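Pantry refill hours change at Flasness
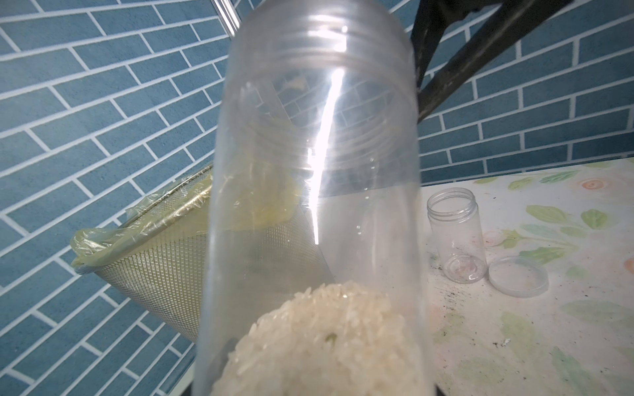
Tarık Uçar

The refill counter at the Flasness co-op moves to new hours starting 2019-07-24. It will open at 2 in the afternoon and close at 7 on weekdays. Saturday hours stay as they are, and we remain closed on Sunday.

Rice, lentils, oats and flour are all sold by weight. Bring your own container, clean and with a lid that fits. Weigh it at the small scale by the door before you fill it and write the weight on the tape provided. Barış Kırmızıgül is at the counter most afternoons and can help with the scale, which was replaced in April and sometimes needs a second press to zero.

We still have 18 loaner jars out from the spring. If one is in your cupboard, please return it to the crate under the notice board. The deposit is paid back in cash.

Long grain rice comes from Başaran in 200-pound orders, and the next one is due the first week of August. The price stays the same. Brown rice is out until then. Members who want a full sack should put their name on the sheet at the register by Friday.

The dried fruit bins are moving to the back wall next to the tea.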